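Two Grippers, One Bin: Mitali Seneviratne on the Trosum Trials
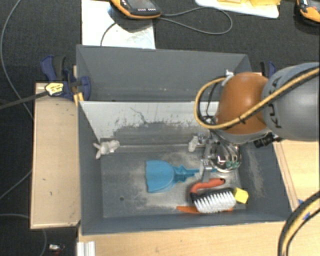
Seneviratne has spent since June comparing two finger sets for bin picking at Brundano, and she is cautious about the results. "The wide fingers reached 94 percent on rigid parts," she says. "Thin handles are a separate problem. The Trosum set was better there."

Each set ran 3000 picks under the same controller settings. Cycle time was logged but not scored. "If you score speed, people tune for speed," she says.

Her colleague Tharindu Sivakumar handled the fault log, which closed at 121 entries. He attributes 55 of them to contact with the bin wall — mostly approach angle, in his reading. Seneviratne disagrees in part. "Some of those are finger length. We will repeat them with the short pair on Thursday."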